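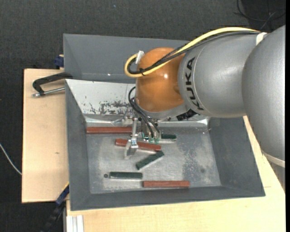

Mestico Election Coverage Corpus

Version 2. Text and annotations for the study of how local and regional news outlets report on party platforms during an election campaign.

Contents

The corpus holds 400 articles from 11 news outlets serving Nisarville and the surrounding county. Each article mentions at least one party platform or candidate pledge. Opinion columns, editorials and straight news reports are all included and are marked as such. Letters to the editor are left out, as are live blogs.

Files

articles.csv – one row per article: id, outlet code, section, word count, headline, body
labels.csv – one row per annotator per article
outlets.csv – outlet code, ownership type, print or online only
guidelines.txt – the instructions given to annotators

All files are UTF-8 with a header row. Line breaks inside the body column are stored as \n. Join articles.csv and labels.csv on id.

Labels

Every article was read by two annotators working apart. Each recorded:

policy_share – the part of the text that deals with policy, in four bands (none, low, medium, high)
tone – toward the main party named: negative, neutral, positive, unclear
source_type – who is quoted: candidate, party staff, expert, resident, none
pledge_detail – yes if a pledge is explained beyond its title

Disagreements are kept in the file. No merged label is supplied, and users who need one should state how they made it. The "unclear" value for tone is a real label and should not be treated as missing data.

Collection

Articles were taken from outlet websites during the campaign and again in December, after the count. Where the text had changed between the two passes, the later text is used and the column revised is set to 1. Wire copy that ran in several outlets appears once for each outlet, so remove duplicates before training a classifier.

Known limits

Zumevwood, in the north of the county, has only one outlet and is thinly covered. Paywalled articles are missing from its archive. Broadcast coverage is not included at all – results should not be read as a picture of the media as a whole. Tone labels refer to the article text only and were made without seeing headlines.

Changes from version 1

Outlet codes were reassigned. The Mockus labels, made by an earlier team under different guidelines, have been dropped.

Terms

Free for research and teaching. Article text remains the property of the outlets and may not be republished in full.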